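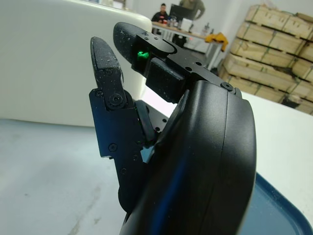
*6 min read*

Hi, and welcome to the questions page for Pirnela, my jigsaw puzzle library by mail! I get a lot of the same emails, so I finally sat down with a pot of coffee and typed up my answers. If yours isn't covered, write to me and I'll probably add it.

## So how does it work?

You pick a puzzle from the list, I mail it to you, you do it, and you mail it back in the same box with the return label I tucked under the lid. Then you pick another one. You can have one puzzle out at a time on the regular plan and two on the big plan (mostly families, plus a few people who do one at the kitchen table and another one upstairs).

## How long can I keep a puzzle?

Six weeks. If you need longer, tell me, and unless there's a line of people waiting I'll say yes. I don't charge late fees. I do send a friendly email, and then a slightly less friendly one.

## How many puzzles do you have?

The list stands at 84 right now. It goes up when I find something good and down when a box gets rained on somewhere between your porch and mine. I take new ones on slowly because I put every puzzle together myself before it goes out, and I have dinner to cook like everyone else.

## Can I get one that isn't too hard?

Sure! Look for the green dot on the list. Those are mostly in the 300 to 600 piece range, with lots of different colors and not much sky. Orange is a good long weekend. Red means I swore at it. The Lemaire winter harbor is red, and it took me most of January, and there's a patch of gray water in there that I still think about when I can't sleep.

Piece count isn't everything, by the way. A small puzzle that's all one shade of green will keep you busy much longer than a big busy street market.

## Why does the Meletti orchard have 1017 pieces? The box says 1000.

I love this question, and I get it maybe once a month. Lots of puzzles that say 1000 on the box don't have exactly that many. The pieces are cut in a grid, rows by columns, and the maker picks a grid that fits the shape of the picture. The orchard has some odd little filler pieces in it too, which is how you end up at a number like that. I've counted them twice. You're not missing any and you don't have extras from another box.

## What if a piece is missing?

Tell me! Really, please just tell me. Put a note in the box saying roughly where the hole is and I'll take it from there. Check the obvious places first:

- inside the box flaps
- under the rug
- in the cuffs of your sweater
- the dog

If the piece is gone for good I try to make a new one. Prasanna Seneviratne taught me how, and he's much better at it than I am. You press the gap onto a bit of card, cut it out with a fine blade, and paint it to match. Mine look okay from across the room. His you can't find even when he tells you where it is.

I won't bill you for one lost piece. If you lose half of it we'll need to have a talk.

## Should I take it apart before I send it back?

Yes, all the way please. I know it hurts. Some folks leave the edges joined as a favor to the next person, and it's sweet, but plenty of members like doing the edge themselves, and big joined chunks bend in the mail.

## Can I glue it?

No!! Oh my goodness, no.

## Can I see the picture before I pick?

Up to you. The regular list has pictures. There's also a mystery list where you only get a title and a dot color, and I mail those in plain boxes. Eleni Halilović has done nothing but mystery puzzles since she joined, and she writes me long guesses about what each one is when she's a third of the way in. She was sure the Arkonov one was a bowl of soup. (I won't say what it is, in case you pick it next.)

## Do you take donations?

I do, if the puzzle is complete and doesn't smell of basement. Please email me first with the title and the piece count. I can't take foam puzzles or anything with a glow-in-the-dark coating — the coating flakes off after a few rounds and gets into everything.

## Do you have wooden ones?

A handful, and they only go out on the big plan. They're heavy to mail and they cost a lot to replace. The waiting list for the carousel is long, and Sigita Kalniņš is at the top of it, so don't try to bribe me.

## Can I pause my membership?

Any time. Most people pause in the summer. Just send your puzzle back first, then email me the word "pause" and that's all I need.

## What's the best way to sort?

Edges first, then by color, in shallow trays or baking sheets. My friend Loan Triệu sorts by shape and ignores color completely, and she's faster than me, so take my advice with a pinch of salt. Good light matters more than any of it. I'd move the lamp before I'd buy a fancy board.

## When do you answer email?

Evenings, usually after 7 pm, once the boxes for the next morning are taped up and sitting by the door.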